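How I Budget for a Hand-Held Gripper Setup (Before Buying Anything)

Posted 2019-09-12

Last updated the cable section, thanks for all the emails about extension cords!

I get asked a lot what it costs to start recording demonstrations with a hand-held gripper, and people usually want one number. I can give you mine: our first-round budget at Laruria was $3,000, not counting the computer we had already and not counting anyone's time. Whether that number means anything for you depends on stuff that has very little to do with the gripper, so this page is the order I work through things in. It's the same order I used when we moved into the Tillman building in March and had to redo the whole list (with a much nicer room and exactly the same amount of money).

Before you start

You need a spreadsheet, a tape measure and a rough idea of the tasks you want to record. If you don't have the tasks yet, go get those first. I've tried doing it the other way around and I ended up with a drawer full of brackets.

Step 1: Write the task list, then the object list

One line per task. "Pick up the container and set it down on the left side" is a good line. "Kitchen stuff" is a terrible line, and I have written it more than once.

Next to each task, write every object it needs, and how many different versions of that object you want. This is the part everybody underbudgets, me included. One mug is cheap. Sixty different mugs, shipped, is a real line in the spreadsheet! We settled on 60 objects total for the first round and bought most of them secondhand. Thrift stores are great for this, just measure the widest part before you pay. Your gripper has a maximum opening, and it's smaller than you remember when you're standing in the store.

Put in a line for replacements too. Things get dropped. I use one spare for every object that could break and none for the ones that can't.

Step 2: Pick the gripper, and price the parts that wear out

We use the Dillero, mostly for dull reasons: it's light, the fingertips come off with a single screw, and I could order spare fingers without buying a whole kit. Before I commit to any gripper now I write down:

The price of the gripper with the camera mount included (sometimes it's a separate item, check the small print)
The price of a set of fingertips
How long spares take to arrive
Whether I can buy the grip pads on their own

Then I add two sets of fingertips to the order right away. The soft pads wear down at the corners, and if you wait until they look bad you'll be sitting around while the mail comes.

Weight matters more than I thought it would. Ask for it with the camera and the cable attached. A tool that feels like nothing at the desk is a different thing at the end of a long afternoon.

Step 3: Choose the lens by looking at real footage

Please don't buy a camera off a spec sheet. Ask the seller for sample recordings, or borrow one for a day and move it around your own room. A wide lens on the gripper picks up the object, the table, the floor, your shirt and whatever is on the desk behind you, and it bends all of it. It's also going to end up a few inches from things, so you want to know what your objects look like when they're nearly touching the lens.

What I do is save frames from both extremes, one very close and one pulled back, and look at them side by side at full size. 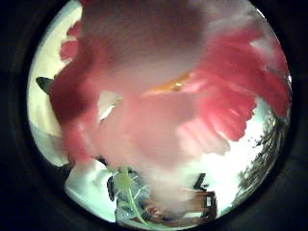
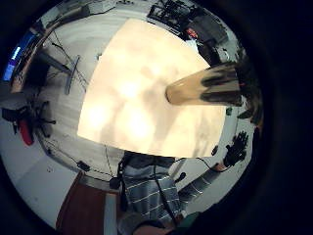
First picture: the close extreme, red and pink petals taking up most of the view. Second picture: pulled back, with the table, the tan container and a good part of the room.

I keep a little checklist open while I look through frames like those:

Close up, is the object still something you could recognize, or just color? If you need fine detail at contact, put a second camera in the budget now.
Are bright areas washing out? A pale table under strong lights gives you glare spots, and a bright background can go almost white.
What's behind the table that you'd be unhappy to share with somebody outside your group? Screens are the big one.
How much cable can you see on the floor? (More on that in Step 5.)

All of those can turn into money. A matte table cover is cheap. A second camera plus a bigger drive plus a longer evening of copying files is a lot less cheap, and it's better to find out now.

Step 4: Table, lights and the floor you stand on

I buy the table last out of the big things, after the lens, and I've never been sorry. Measure how far your arm really travels in each task and add some room on the side where you put finished objects. If the container or box you're using is big, it'll hang over the edge or crowd everything else, so set the largest object on the floor, tape the outline of the table around it and pretend for a few minutes. You'll feel silly. Do it anyway!

For lights I like two soft panels over one strong lamp. Budget for stands and for something to weigh the stands down. Curtains or blinds go on the list if the room has windows, and price the hardware too, I forgot the rod the first time.

Light-colored tables look clean on camera but they do throw glare back. Dark tables hide dark objects. We ended up keeping one of each top and swapping them, a plain cloth works just as well if you iron it.

Step 5: Cables, power and gloves (the boring money)

Walk the route from the wall to your hand and write down every piece. Wall to power strip, power strip to computer, computer to the gripper, plus any little adapters in the middle. Measure each one on the floor, around the table legs, not through the air. Then buy the next length up.

Conier sells decent right-angle cables and I order mine there, but any brand with a strain relief that doesn't feel like chewing gum will do. Get:

One spare of every cable that moves while you work
Hook-and-loop ties, way more than you think
Floor covers for anywhere a person steps
A clip or strap so the weight of the cable hangs on your clothes and not on your wrist

Gloves count as a consumable. Buy a couple of sizes if more than one person will be recording, and check that the touchscreen still responds with them on if you start and stop from a tablet.

Step 6: Storage and hours

Record for ten minutes with your real settings and look at the size of the folder. Multiply by your planned hours, then double it for the backup copy. I don't know a shortcut for this one, every camera setting changes it.

For hours, I plan in weeks. Our schedule is 52 weeks on paper, with six of them blocked out for repairs, reshoots and waiting on parts. We used all six. Block them out at the start so they don't have to come out of somebody's vacation.

Step 7: Put it in order and buy in two rounds

My spreadsheet has five columns: item, quantity, price, who we buy from, and "first or second." First means we can't record without it. Second means it'd be nice. I order everything marked first, record for a few days, and only then look at the second list again. Usually half of it has changed. The last time around I crossed off a fancy rolling cart and a label printer and added more lights and another set of fingertips.

Leave something unspent in round one. I hold back the price of one gripper camera, just sitting there, so a cracked lens is an annoying afternoon and doesn't turn into a meeting.

A couple of things people ask

Can I rent instead? For the lights and the table, sure, check a local event rental place. I wouldn't rent the gripper unless you can get the same unit back each time, or you'll be redoing your calibration with every pickup.

Should I buy two grippers? If your tasks need two hands, yes, and get them in the same order so the parts match. If they don't, I'd put the money toward objects and storage first.

Do you share the spreadsheet? I'm cleaning it up! There are still some notes to myself in the price column. It'll go up on the downloads page when it's done.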